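Work Systems and Automation, course handout
Unit 4: Demonstration work and the people who do it

Scope. The unit covers sites where handling tasks are first performed by people with hand-held grippers and the recorded motion is later used to program arms. The reference case is the Listska packing site, which moved 8 order pickers to demonstration work in March under a contract with Clurnireck.

Task unit. One demonstration is one complete handling of one object, from approach to release. The Listska target is 268 accepted demonstrations per operator per shift. Rejected ones are not paid separately and are repeated.

Changes to the job:
- Walking distance falls. Static load on wrist and forearm rises.
- Pace is set by the acceptance rate, no longer by the conveyor.
- Skill in ordering one's own movements becomes part of the product. Job grades at most sites do not yet reflect this.

Hand-held grippers at desks with everyday objects:

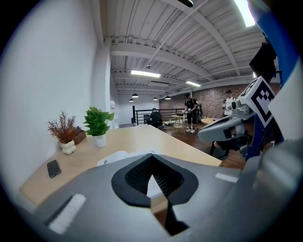
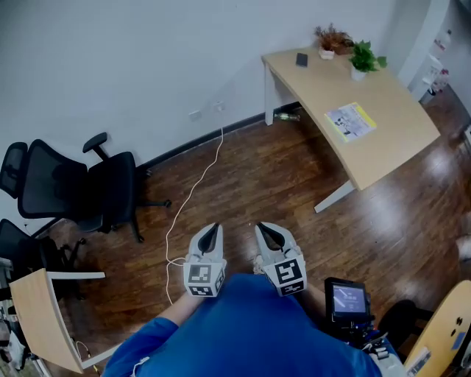
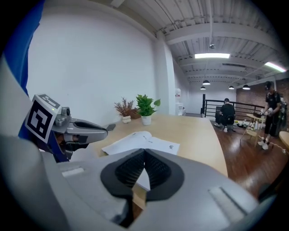

Does an operator who records demonstrations need to know how to program?

Programming is not required. At Listska the operators had two shifts of training, covering grip, start and stop signals, and the reasons for rejection. Software is handled by a separate group at Hosoda.

Open issues for the seminar. The Trutden agreement pays a fixed supplement during recording and guarantees the former grade for 900 working hours afterward. It does not say who may reuse the recorded motion at a second site. Compare with the Listska terms (reader, section 8) and note which tasks remain manual in each case.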